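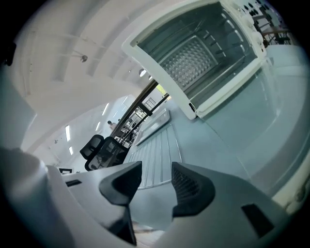 Reviews > Kits > Bellamy hand-held grippers > Gallery

Bellamy says its kit lets anyone teach a robot a kitchen job by doing the job themselves. You hold the grippers, you move things, the software learns. I've heard that sort of promise before, and the starter pack costs 200 a month before you've taught it a thing. I'm not sold yet. Setting up is meant to take 5 minutes, a figure I'd like to see somebody reach with the manual shut.

The two-handed set: a black gripper in each hand, with a marker cube on top of both. A metal tray and a toaster oven make a fair test, though a tidy table flatters any kit. I'd want to see a crowded worktop before I paid for a second month.

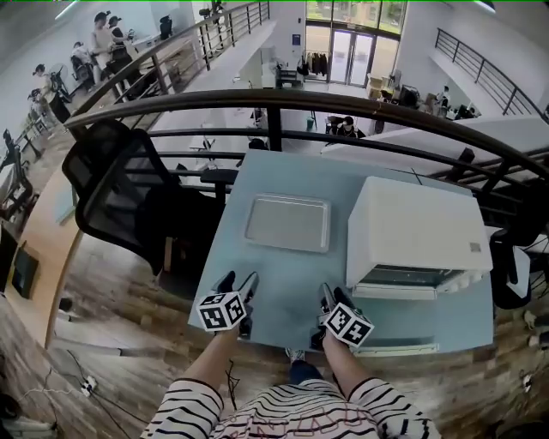 A reader in Pellport wrote in to say I was being too hard on it, that their trial got usable results after 42 goes, and that the real trouble was waiting 3 weeks for a reply from support. Which doesn't cheer me up much.

Related
Brondmont arm: still waiting for the update
Renting or buying a gripper kit
February round-up

Contact | © Dimville Kit Reviews | Back to top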